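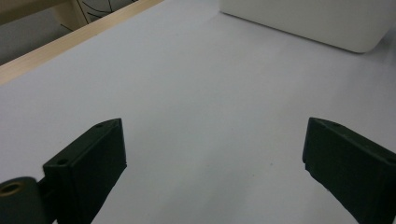 The white worktable.

How I Hem Kids' Pants So They Last Two Winters

Posted 03/05/2018

My son grows in the legs and nowhere else. He's been in the same waist size since before kindergarten, and meanwhile his ankles keep showing up for school pictures. So a while back I started buying his pants one size long, taking up the extra inside the leg, and letting it back out when he needs it. A few of you asked about it after my last closet clean-out post, and I kept saying I'd write it up, so OK, I'm finally writing it up!

You don't need to be a sewing person for this. I learned to use a machine from my aunt and I've forgotten most of it. If you can sew a straight line (or a mostly straight line, it's inside a pant leg) you're fine. You can do it by hand too, and I'll get to that.

The trick is that you don't cut anything. You fold the extra length to the inside, above the hem that came on the pants, and stitch it there. The original hem stays where it is, with that nice chunky topstitching that I can never copy. When the kid grows, you pull out your one row of stitching and the leg drops.

What you need

Pants that are one size too long but fit at the waist, or have the elastic-and-button thing inside
Thread that matches the pants pretty well
Straight pins or the little clips
A ruler, or one of those metal seam gauges with the slider
A seam ripper
An iron
A sewing machine with a size 90 needle for denim and twill, or a regular hand needle
The kid, for two minutes

A word on thread. I buy the big Vivthorpe spools, 800 yards, in navy, khaki and charcoal. Those three cover nearly everything in his drawer. I tried buying exact matches for every pair at first and ended up with a shoebox of tiny spools I've used once.

Step 1: Wash and dry the pants first

Do it the way you'd normally wash them, hot dryer and all if that's how your house works. Cotton pants shrink in length more than you'd think. I skipped this on a pair of Zomlow cords, which I loved, and after two trips through the dryer they were capris. I let the fold out and they were still a little short. Wash first, please learn from me.

Step 2: Get the kid into the pants with shoes on

Shoes matter. Have them wear the ones they wear most, not the rain boots they happen to be in. Stand them on a hard floor, looking straight ahead. They will look down at you the second you touch the cuff, and when they bend over the hem moves. I put mine in front of the TV for this. It's the only time he's allowed to stand that close.

Fold the bottom of the leg up on the outside until the edge sits just at the top of the heel of the shoe. For a kid who's growing fast I go a smidge longer than that. Put one pin in, sideways, through the fold only, and take the pants off carefully. Then measure how much you folded up. Let's say it's two inches. Write that down. I've gotten up to answer the door and come back with no idea what the number was.

Only pin one leg. Kids' legs are close enough, and you'll use the same number for both. If you know your kid has one leg noticeably longer, pin both.

Step 3: Figure out your fold

OK, this is the only math part, and it's dividing by two.

If you need to take up two inches, the fold you're going to make inside the leg is one inch deep, because the fabric goes up and comes back down. So the fold is always half of what you measured. I made this mistake on my very first pair and took up four inches. He looked like a pirate.

Take out your pin and unfold the cuff. Now turn the pants inside out and lay one leg flat on the table.

Step 4: Fold and pin

You want the stitching to land right up against the top of the original hem, so that it hides in the shadow there. Fold the bottom of the leg up so the right sides of the fabric are together. Then measure from the top edge of the original hem (not the bottom of the pants, the top of the hem, where the factory stitching is) to the fold. In our example that should be one inch. Slide the fabric until it is.

Pin at the two side seams first and line the seams up with themselves. Then pin the front and the back. Four pins for little sizes, a couple more for big kids. If the leg tapers a lot, the upper layer is going to be a tiny bit wider than the lower layer. Ease it in between the pins and don't worry about it. If it's really wide, like a flare, this method gets lumpy and I'd do a regular hem.

Check your measurement again all the way around. Then do the second leg the same way and hold the two legs next to each other before you sew. This takes ten seconds and has saved me more than once.

Step 5: Press it

I know. I hate ironing too. But press the fold with plenty of steam before you sew and the whole thing lies flat and behaves. For fleece or anything shiny use low heat with a dish towel on top.

Step 6: Sew

On the machine, take off the extension table so you have the skinny free arm, and slide the pant leg around it. Use the longest straight stitch that still looks decent. You're going to rip this out someday and long stitches come out so much easier! On mine that's a 4.

Start at the inner leg seam and sew right next to the ridge of the original hem, as close as you can get without climbing up on it. A zipper foot helps if yours keeps sliding off. Go slow over the side seams, where denim gets really thick. I turn the wheel by hand for those few stitches. Backstitch just a little at the start and end.

By hand, use a doubled thread and a backstitch, small on the outside and longer on the inside. It took me 17 minutes a leg the time I did it on vacation with a hotel sewing kit, and that pair held up fine.

Step 7: Turn it out and tack it

Turn the pants right side out and tug the hem down. You'll see the original hem with a seam sitting right above it. Inside, the fold will want to flop down, and on a wiggly kid it'll catch a toe every single morning. Flip it up toward the knee, press it that way, and put a few hand stitches at each side seam to hold it. Just through the seam allowance so nothing shows.

Then have them try the pants on again. If one leg looks off, now's the time.

Letting it out later

Snip the tacks. Turn the leg inside out and use the seam ripper on every fourth or fifth stitch on one side, then pull the thread from the other side. It comes out in one long satisfying piece if you used the long stitch. Pick out the fuzzies.

You'll probably have a crease. Equal parts white vinegar and water on a rag, wipe the line, press with steam, and let it dry flat. On khakis it disappears. On dark denim you may still get a faint line where the fold rubbed, and I've stopped caring. A dark blue crayon from the art bin helps a little, and yes, I've done that in the car.

You can also let it out halfway. If you took up two inches and he's only grown one, rip it and redo it with a half-inch fold. I usually do this over spring break in March and then again before school starts.

Which pants are worth it

I do this for jeans, cords, khakis and the one pair of dress pants. I don't bother with leggings, sweatpants, or anything he's going to kill at the knee first. The Wubshet pull-on jeans have been my favorite for this because the leg is nice and straight and the hem is narrow. The Dernstead ones are sturdier, but the hem is so bulky that I broke a needle on it. Check the knees before you put in the work, because a pair that's going thin there won't see a second winter no matter what you do down at the ankle.

Next up I want to try the same thing on jacket sleeves. There's a lining involved and I'm a little scared of it.

239 shares | 5 comments

Comments

Shoshana Kasprzak
The half thing!! I have been taking up double for years and couldn't figure out why my hems were always wrong. Going to redo my daughter's uniform pants tonight.

Dwayne Delacroix
Does this work on lined snow pants? Mine are dragging through every puddle.

Reply from the author
Dwayne, I wouldn't put needle holes in the waterproof layer. For those I fold the cuff to the inside and use a couple of big snaps at the seams.

Bernadette Montoya
My mother did this on all our skirts and you could count the years by the lines. I would add, use a contrasting thread in the bobbin so you can find the stitches when it's time to rip. Doesn't show on the outside if your tension is good.

Nnamdi Anozie
Did two pairs by hand last night. Slower than 17 minutes a leg, but they look good. My tacks show a bit on the khakis.

Recent posts

Getting Marker Out of a White Collar
What I Keep in the Hand-Me-Down Bins (and What I Let Go)
Iron-On Knee Patches, Three Winters Later
Guest Post: Tobias Zamora on Buying Kids' Shoes Secondhand
Labels That Stay On Through Preschool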